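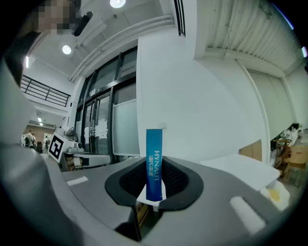

Visit Report: First-Aid Packing Room, Okilar Supply Center, Mudavbridge

Members of the Rullelov Workplace Safety Association visited the Okilar center in October. The purpose was to see how small first-aid supplies are sorted and packed for offices and schools in the district.

Sachets are handled one at a time at the first station. A blue HYNAUT sachet, with the name and the characters 海氏海诺 in white along its length, was among the items in hand during the visit. The center packs 300 kits a day, and each kit is checked against a list of 40 items before it is closed.

The room itself is plain and bright, with white walls, round ceiling lights and tall glass doors in black metal frames. Members noted that papers posted on the glass can be read on the way in - a practice our own Imai branch may wish to adopt.

The Association thanks the center for its welcome. A second visit is open to members who could not attend.

Comments (2)

imai_branch: Will the item list be shared with members? Ours has not been revised in years.

Packer87: Good report. I would have liked more on how expired stock is handled.

This site uses cookies. By continuing to browse, you accept their use.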